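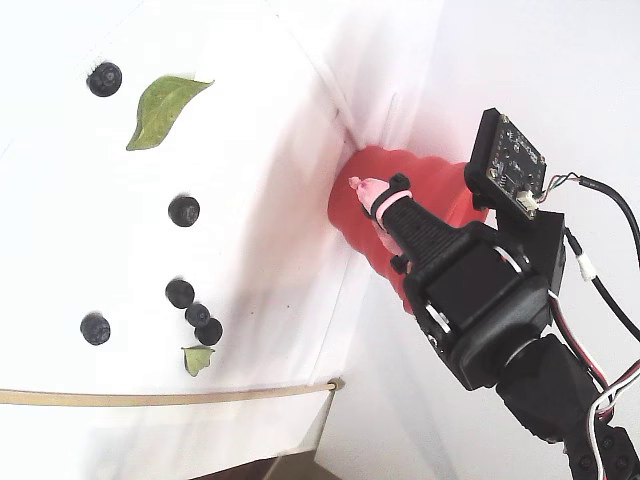
Saturday, October 10, 2026

Arrived at Trotedden at first light. Wind light, westerly, low cloud on the tops. Downloaded the Primari loggers on the north transect first, while the ground was quiet. All reported a full record except the one in dipwell 4, which stopped part way through September with 3000 readings stored. Battery voltage low. Replaced the battery, restarted the unit and checked the clock against the handset. Offset of two seconds, left uncorrected and entered in the book.

Manual dips taken at each tube before the loggers were lifted. The water table is still well down at the upper end, near the old drain, and close to the surface behind the Leitner dams. The lowest dam has a seep on its left side. Packed it with turf from the spoil heap. It will need a proper repair before March.
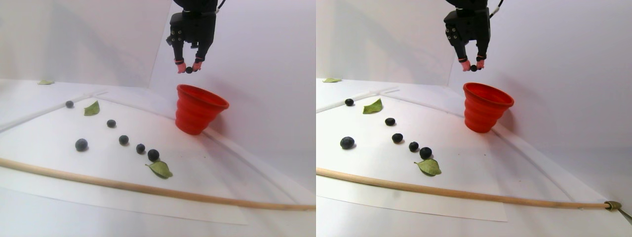
Maren Tulley
Peatland survey ecologist

Vegetation quadrats after lunch, on the 2 m frame. Sphagnum cover in the rewetted block is up on last year, mostly in the hollows. Heather is unchanged on the ridges. Cotton grass was scored as leaf only at this date. One quadrat was abandoned, as the corner peg had lifted and I could not relocate it to better than a pace. The GPS fix drifted too much to settle it. A longer peg is needed there, 70 cm at least, as the peat is soft below the root mat.

Entered the dips into Flamik in the van. The import rejected dipwell 4 for the gap, so I split the file at the stop and loaded it as two records. This works but loses the note attached to the first. Retyped the note.
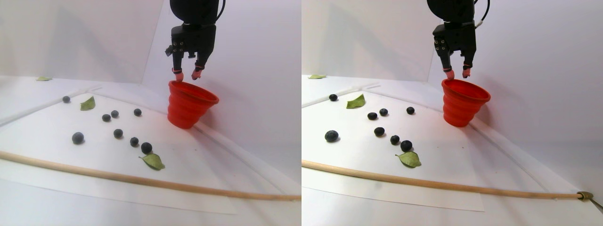
Bilberry was scored last, by the four-point cover scale, with a separate line for fruit. Most plants on the ridge had dropped theirs and the few berries left were shrivelled. Bloom is recorded as present, partial or absent. The blueberries on the white paper would all go down as present, with that dusty bluish coat, and they vary in size as well, so size is no guide to the bloom score. On the ridge I had only partial and absent. Fruit line closed for the season.

Off the hill before dark. Still to do: dry the spare logger, order pegs, check the rain gauge funnel for moss.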